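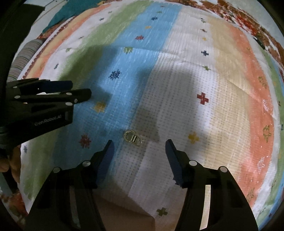 Friederike Hollmann objected at the first reading that a key is seldom lost in the street; it is lost at home, on a floor that has been walked over several times since. Her remark, made on a Friday in Bernport, changed the order of this section, which now takes floor coverings before pockets and bags.

Figure 4. Keychain clasp on a striped rug with small embroidered motifs.

4.2 Small metal objects on patterned floors

The household survey in Suststead recorded 198 reports of mislaid keys, clasps and rings. Respondents were asked where the object had finally been found and what the floor was covered with. Plain carpet and bare boards gave few difficulties. Patterned rugs were named far more often, and the longest searches were reported for rugs with both stripes and scattered figures, of the general kind shown in Figure 4. A silver clasp made of linked rings is small enough to compare with a woven star or cross, and the eye must settle each of these marks in turn before moving on.

Two further conditions deserve mention. The first is shadow. Several respondents stated that they had passed over the right spot because it lay in the shade of a table or of their own body. The second is the state of the rug itself. Creases were described as a nuisance in homes where the rug had no underlay, and Kröger's earlier account of hallway floors makes the same point at greater length.

Bastian Bauerfeind's proposal that searchers should follow one stripe from end to end, and only then begin the next, was tried in the Clusine part of the study. The 265 searches made there are set out in Table 3. Those who kept to the stripes rarely covered the same ground twice, although some found the method tiresome on wide rugs and gave it up before reaching the far side. Searches by touch are treated separately in Section 4.3.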